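Tampo branco na bancada de trabalho: alguém se arrependeu?

Fórum Oficina em Casa > Bancadas e arrumação

gbergeron_oficina
6 de agosto de 2020
Ando a ler que uma bancada de tampo branco "aumenta a luz" e "ajuda a encontrar as peças". O vendedor da Riltado garantiu-me o mesmo e pediu 271 euros por um tampo com 2000 mm. Desconfio. Alguém usa isto todos os dias, com colas, estanho e lápis, ou é só para fotografia de catálogo?

helton_71
Uso há quatro anos. Limpa-se com álcool e está feito. Parafusos pretos veem-se logo, coisa que no meu tampo antigo de pinho era um martírio.

Margaux Leclerc
Limpa-se no primeiro ano, helton. O meu ficou amarelo junto ao ferro de soldar em janeiro e não há álcool que o tire. E por esse preço compras um tampo de faia e ainda sobra para um candeeiro decente.

helton_71
Amarelo porque pousas o ferro onde calha – usa um tapete de silicone.

Margaux Leclerc
Uso tapete. Lê outra vez.

costeiro
O meu problema com o branco é o reflexo. Com uma lâmpada forte por cima, ao fim de uma hora já me doem os olhos, e não acredito que seja só comigo. Olhem para a superfície no meio da foto, toda estourada de luz, e digam-me se queriam soldar ali à noite. Já os cabos finos à volta do ecrã são outra conversa, tampo nenhum resolve isso. 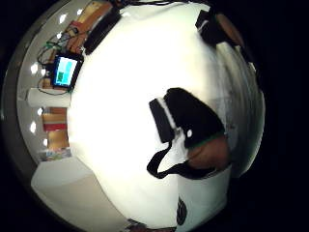

gbergeron_oficina
O reflexo preocupa-me mais do que as manchas, confesso. Mas o monte de cabos vem sempre primeiro à conversa e o tampo é que paga. Tenho igual na minha, e as tábuas claras encostadas também, à espera de um projeto que não chega. Alguém experimentou cinzento mate?

helton_71
Cinzento mate risca e nota-se tudo. Quem diz o contrário comprou ontem.

Margaux Leclerc
Tenho uma amostra cinzenta da Nuvthorpe há meses na oficina e não tem um risco. Passo-te a referência por mensagem, Ghislain.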